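Thread time. I have spent the whole of March reading up on front door colours and I need to put it somewhere, so you lot are getting it. Settle in!

1/ It started with a walk. Our new street in Teltness has a long terrace running down to the harbour and every front door on it is a different colour. Mustard, sage, a pink like tinned salmon. I went up one side and down the other and came home an hour late for tea.

2/ Ours is brown. A tired, flat brown that someone has touched up with a slightly different brown. So I had a project.

3/ First thing I learned: get a scraper and look at what's underneath. I took a little patch off behind the letterbox and found green, then cream, then a dark red, then more green. Somebody really loved green. (If your house is old, buy a lead test kit BEFORE you start scraping. Mine came from the ironmonger, dead easy to use.)

4/ Went to Teixeira, the paint shop by the bus station, and met Heloísa Conceição, who has been mixing colours there for 13 years. I asked for "a nice blue" and she laughed, kindly, and put eleven cards on the counter.

5/ Her big tip, which I am passing on to everyone: never choose a door colour indoors. Paint a big bit of card, pin it to the door and look at it at breakfast, at midday and again at dusk. My favourite card turned purple at teatime. PURPLE.

6/ Blues are the hard ones, she reckons. Navy can go black on a shady street. Pale blues look chalky next to red brick. The one I kept going back to was the strong one in the middle, a proper royal blue with no grey in it at all.

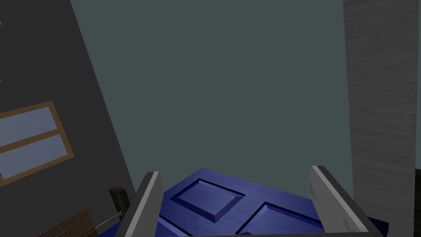

7/ Panels! I had no idea there was an order for painting a panelled door, but there is, and it makes such a difference. Mouldings and panels first, then the upright in the middle, then the cross rails, then the long outer uprights. Edges last. Always finish with the grain.

8/ Take the knocker and the letterbox off. I know, I know, you want to mask them. I masked them the first time I ever painted a door and there was a brown halo round the knocker for six years.

9/ My neighbour Ismael Barros has the mustard door and he let me in on his method: thin coats, a small foam roller for the flat bits, a brush for the corners, and up at 6 in the morning so it's dry enough to shut by bedtime. He also lent me his trestles, so he's getting a cake.

10/ Now the bit I got completely lost in. The local history group has put old photos of the terrace online, 2,861 of them, and you can search by street! They're nearly all black and white, so you're squinting at shades of grey trying to guess, but every so often there's a hand-tinted postcard and it's like someone has switched the lights on.

11/ Edileuza Meireles, who does the captions, wrote back to me within the hour when I asked about our end. She thinks the dark red was the landlord's colour, the same on every house he owned, and people went their own way once they'd bought them. I love that so much. You can nearly date the sales by when the doors stop matching.

12/ A few of my favourite combinations from the walk, if you're choosing:
Sage door, cream frame, brass numbers
Mustard door, white frame, black knocker
Deep plum door with a yellow step (so brave, so good)
Plain varnished door with a bright turquoise frame, and I'd never have thought of it

13/ Things I've bought: one tin of undercoat, one tin of topcoat, two brushes, a foam roller, sugar soap, fine sandpaper. Things I already had and couldn't find until I'd bought them again: sandpaper.

14/ Undercoat matters more than I expected, by the way. Heloísa sold me a mid-grey one to go under the blue and said white would have me doing an extra coat. The test board with grey underneath looked richer straight off.

15/ Frame stays white. We had a household vote and I lost, I wanted pale yellow. I'll bring it up again next spring.

16/ Sanding starts tomorrow if the rain holds off. If you've got a coloured door, please please post it in the replies, and tell me the name of the paint if you remember it. I'm collecting the silly ones. Best so far is "Damp Heron".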